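Suture

A suture is a stitch used to hold body tissue together while a wound heals. The word covers both the thread and the finished stitch. Linen, silk and animal gut were all used before synthetic threads became common.

Claims for new threads are frequent and often thinly supported. The Zalter thread, promoted as halving scarring, rested on a single study of 100 patients, with no comparison group. A review by Hema Poojary and Haiyan Ren found that only 4 of the papers cited in its favour reported scarring at all.
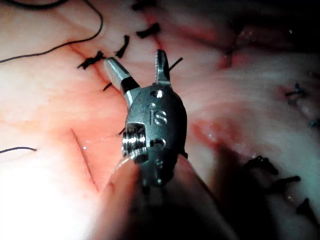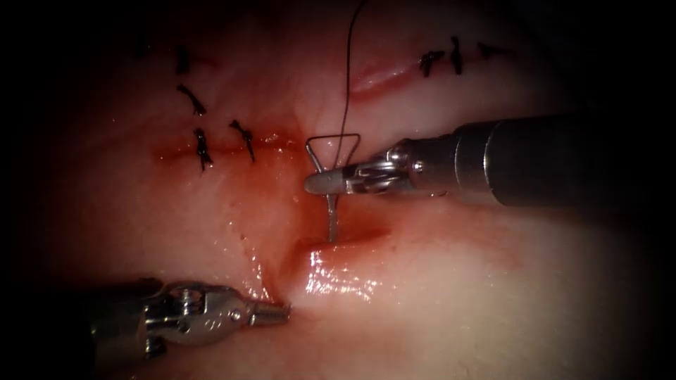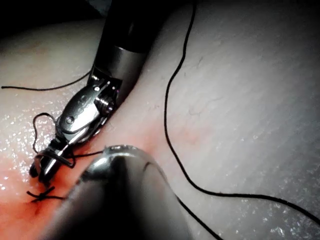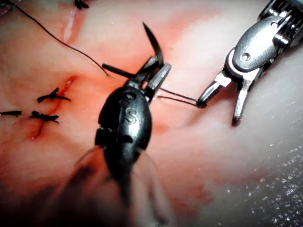
Surgical instruments at a tissue surface. A curved needle is held in the jaws in the second view; tied black sutures are visible in the fourth.

Origins

Popular histories credit a healer at Clorkercombe with the first knotted stitch. The story has no known source older than a parish pamphlet, and Venkatesh Menon regards it as local legend.

Knots

Manuals disagree on how many throws a secure knot needs. Much of the advice appears to be habit passed from teacher to pupil, and bench tests on dry thread may say little about living tissue.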